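Clatomgate Figures: Frequently Asked Questions

Ordering, shipping, condition grades and returns for sports action figures, display cases and spare parts. If your question is not answered on this page, use the contact form and include your order number if you have one.

ORDERS

Do I need an account to buy?

No. You can check out as a guest with an email address. An account lets you see past orders and save a want list. Guest orders cannot be moved into an account later.

Can I change or cancel an order?

Yes, until the status changes to Packed. After that the label has been printed and the order has to go out. You can still return it under the normal rules once it arrives.

Can you hold a figure for me?

We hold one item per customer for up to 2 days. Send the item code through the contact form. We do not hold figures during the January sale.

Do you combine orders?

Two orders going to the same address can be combined if neither is packed yet. Write to us with both order numbers. We refund the extra shipping to the card you used. 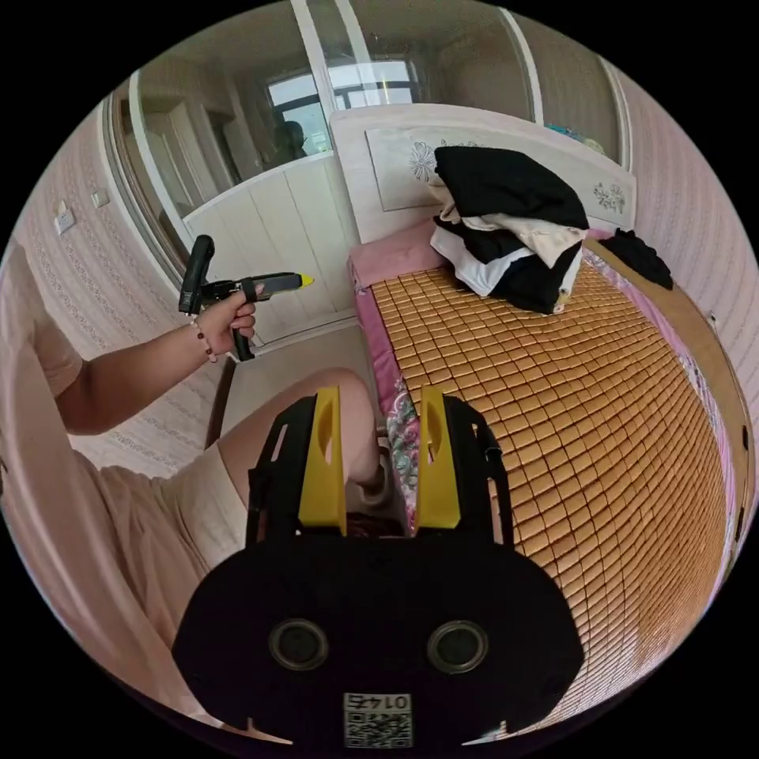
CONDITION GRADES

What does "sealed" mean?

The figure is in its original package and the package has not been opened. Sealed does not mean the package is perfect. Creases, price sticker marks and yellowed plastic are listed on the product page.

What does "loose complete" mean?

The figure is out of its package and has every part it was sold with, including the base, the ball, the stick or bat, and any removable helmet or cap. If the base is a replacement, the listing says so.

What does "loose incomplete" mean?

At least one part is missing. We list what is missing. These figures are priced for people who want them for parts or custom work.

Do you sell graded figures?

A few. We do not grade figures ourselves and we do not send them out for grading. If a figure came to us in a graded case, the grade on the case is repeated in the listing.

Are your jersey variants genuine?

We check the paint, the number style and the date stamp against our own reference set. Figures with repainted jerseys are sold only in the Customs section.

SIZES AND DISPLAY CASES

Which case fits my figure?

Cases are sold by inside height. Measure from the bottom of the base to the highest point of the figure, which may be a raised hand or a bat and not the head. Then choose the next case size up. Dunking and jumping poses are the ones people most often get wrong.

What is the difference between the Maludside and Yokoyama cases?

The Maludside case opens from the front and has a flat floor. The Yokoyama case lifts off its base and has a peg in the floor, so it works only with figures that have a hole in the foot or in the stand. Maludside cases can be stacked. Yokoyama cases should not be, as the top panel is thin.

My figure leans. Can it be fixed?

Often, yes. Soft plastic legs bend when a figure has stood in a warm room for a long time. Hold the legs in warm water, not boiling, until they give a little, straighten them, then put them in cold water and keep them in position until they are firm. Keep the water off paper labels on the base. Do not try this with a figure that has glued repairs.

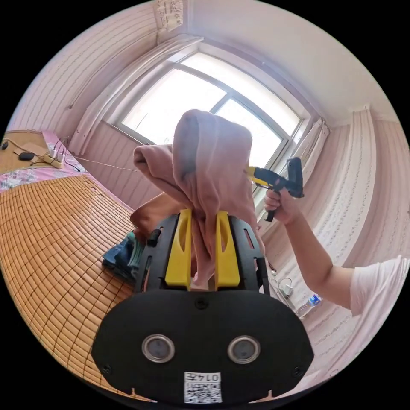
If the lean comes from a loose ankle joint, warm water will not help. Use a clear support stand instead. The Rirkum stand clips at the waist and fits most standing basketball and baseball figures. It does not fit hockey goalies because of the leg pads.

How should I clean a loose figure?

Use a dry soft brush first. For sticky dirt use a damp cloth with a drop of dish soap. Do not use alcohol or nail polish remover, as both can take off the printed jersey numbers.

SHIPPING

Where do you ship?

To all 50 states. We do not ship to other countries at this time.

How are figures packed?

Sealed figures go in a double box. Loose figures are wrapped in tissue with the base wrapped separately. Cases ship flat where the design allows it.

My package says delivered but it is not here.

Check with neighbors and wait one full business day. If it still has not turned up, write to us and we will open a claim with the carrier.

RETURNS

How long do I have?

You have 30 days from delivery. Sealed figures must come back sealed. Loose figures must come back with every part listed on the packing slip.

Who pays for return shipping?

We pay if the item is damaged, wrong or graded incorrectly. Otherwise you pay.

SELLING TO US

Do you buy collections?

Yes, if there are at least 28 figures in the lot. Send a list with the player, team, jersey color and condition of each one. We have more than 242 names on our open want list, and figures on that list get a higher offer.

Do you take team sets with one figure missing?

Yes, at the single figure price. Tell us which player is missing when you send the list.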